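Archive > Quilting > Piecing notes

Flying geese, four at a time: measurements from the Flandemton quilt 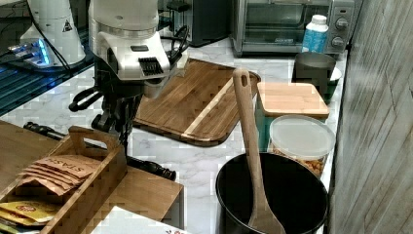 Reading time: 3 min

Nov 13, 2019

The Flandemton quilt needs 84 flying geese, finished size 2 by 4 inches. I have now pieced all of them using the no-waste method, and I kept notes on cutting sizes because the figures printed in my pattern did not give me enough to trim. What follows is what I used.

The usual formula for the large square is the finished width plus 1 1/4 inches. For a 4 inch goose that gives 5 1/4 inches. The four small squares are the finished height plus 7/8 inch, so 2 7/8. These sizes work if the seam is an exact scant quarter inch and the pressing does not distort anything. My seam was fine. My pressing was not, and in the first batch several units came out a thread or two under 2 1/2 inches on the short side.

For the second batch I cut the large square at 5 1/2 and the small squares at 3. Every unit then had to be trimmed, but every unit could be trimmed. The extra fabric over the whole quilt is small. The extra time is not small, and if you dislike trimming you may prefer to keep to the formula and press more carefully than I did.

Sequence:

Draw a diagonal line on the wrong side of each small square. I use a hard pencil on light fabric and a white ceramic marker on dark.

Place two small squares on opposite corners of the large square, right sides together. They overlap in the middle and the lines should meet. Pin away from the lines.

Sew a scant quarter inch either side of the line, cut on the line, press towards the small triangles. You have two heart-shaped pieces.

Add one small square to the remaining corner of each, line running between the two "lobes". Sew either side, cut, press. Four geese.

Trimming is where the point gets lost. The tip of the goose must sit a quarter inch below the raw edge. I line up the 45 degree marks on the ruler with the two seams first, check the quarter inch at the tip, and trim the top and right side. Then I rotate the unit and trim to 2 1/2 by 4 1/2. A small rotating mat helps, though mine is warped and I have stopped using it.

Fabric is the Wetden range from Gukomell in the grey and the rust, with an older Liyanage solid as background. The Liyanage has a slightly looser weave and frays if the pieces are handled much. I starched it before cutting the second batch. The starched pieces stayed squarer, and I would do the whole lot that way next time. The rust bled a little when I tested a scrap in July, so all of it has been prewashed.

Thread is 50 weight cotton, stitch length 2.0 mm. I tried 2.2 and the ends of the seams opened when I trimmed.

I chain pieced in groups of four large squares. Longer chains were quicker at the machine but I mixed up the direction of the third seam twice and had to unpick eight units.

The geese go round the centre panel in a single border, all flying clockwise. I have not yet worked out the corners. A plain square is the obvious answer. A pinwheel would use up the offcuts from the grey, but the seams would be bulky where it meets the last goose. I will sew one of each and measure them before deciding.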